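Getting the Lids Back Under Control, and Other Small Wins

Posted 14 Jun 2021 in Kitchen and Shed

Every household I know owns more lids than containers. Ours had a whole drawer of them, a sort of retirement village for plastic squares, and in April it finally jammed shut with the good can opener inside. What follows is what I learned getting it open again, plus a few things about black cloth and cupboards that came up along the way.

Getting into the drawer

Slide a thin metal ruler in over the top and press down while you jiggle. A palette knife works too, though you'll feel bad about the palette knife. Swearing is optional and in our case didn't speed things up.

Once it's open, tip the lot onto the kitchen table. Match every lid to a base. Anything without a partner gets a fortnight's grace on the windowsill, then goes. You will be tempted to keep one because it's a nice colour. I kept two.

Storing what's left

Stand lids on edge, like records. A toast rack will hold the small ones, and a dish drainer from the op shop does the rest. I bought a proper organiser from Flarnosby and it now holds birthday candles, a bike pump adaptor and a great deal of guilt.

Keep square with square and round with round. If you own one of those Drakos sets where three sizes look identical until you're holding hot soup, write the size on the rim with a paint pen. Permanent marker lasts until the third wash, whatever it says on the barrel.

Cloudy or stained plastic

Tomato stains come out in the sun. Wash the lid, leave it damp and put it on the line side of the house for a day. Bicarb paste helps with the smell of old curry but does very little for the colour. Skip the scourer, as every scratch is a new home for the next bolognese.

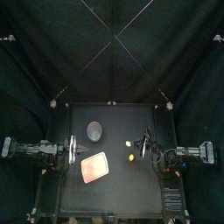
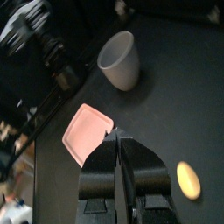

Black cloth and the lint problem

Black fabric is a magnet for everything you own that isn't black. For curtains and other hanging cloth, go over it dry first with a rubber glove, stroking downward in one direction. Then a damp microfibre cloth, wrung out hard. If you must wash it, turn it inside out, use cold water, and keep it well away from the towels.

Creases drop out if you hang it overnight in a steamy bathroom. Ours took 14 hours, but ours had been folded under a tent.

Strings, lines and things that sag

A line strung across a room wants re-tightening after the first couple of days, so don't trim the tail straight away. Leave a hand's width and tape it back out of sight. I trimmed mine flush, admired it, and was back at the Cukham hardware shop by the weekend.

Sticky cupboard hinges

Wipe off the old grease before you add anything new. One drop of sewing machine oil per hinge, open and shut it 10 times, wipe again. The Peltberg spray is fine but gets on the plates.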